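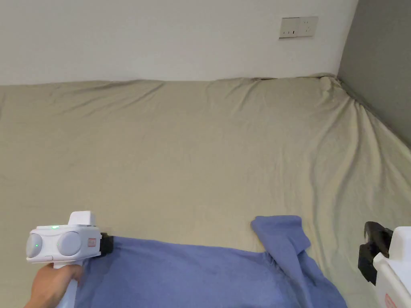
Mattress with a khaki fitted sheet

Grurnari (baby bib)

The Grurnari is a cloth bib for babies and toddlers, cut long in the front and closed at one shoulder with snaps. It's made by Aubert, a small sewing company in Keldale, and I've been keeping this entry going for the wiki because I own far too many of them (my youngest drooled through everything else we tried!).

Origin

Aubert started out making cloth napkins and tote bags. The bib came along when the owner, a mother of twins, got tired of ties that knotted up behind the neck and hook-and-loop tabs that grabbed every sock in the dryer. She cut her first one out of an old flannel shirt. It was too stiff at the neck, and the next few were too wide, so food slid right off the sides and into the high chair. The version that went on sale was her seventh try, or close to it. I've heard different numbers at different craft fairs.

The name is just a word the twins used to shout at dinner. People ask if it's Italian. It isn't.

Design

A standard Grurnari has 2 layers, cotton on the front and terry on the back, with 6 snaps set in a short row so the neck can be let out as the baby grows. The snaps sit on the left shoulder. There was a right-shoulder run early on, and those turn up secondhand now and then, usually listed as defective by sellers who don't know any better.

The bottom edge folds up into a shallow pocket. Opinions are split on the pocket. I love it for peas and crackers, but it's slow to dry, and if you forget to turn it out before washing you'll find oatmeal in there later, baked on like plaster. Later bibs have a wider fold that's easier to clean.

Sizes and colors

There are two sizes, small and toddler. Small runs really small, so most parents I know skip it and go straight to toddler, then use the tightest snap. Solid colors are always in stock. Prints come in short runs, and the pear print from the first spring batch is the one collectors (yes, there are collectors) still fuss over.

Sales

For a long time you could only buy one at the Zuvcombe market, where Aubert had a folding table near the bread stall. The biggest market day on record sold 121 bibs, most of them before lunch. An online shop opened one June and the table got smaller after that, though it's still there most weekends. Seconds go in a basket under the table and are worth digging through.

See also: Burp cloth, Smock, Zuvcombe market

Last edited Jul 19, 2026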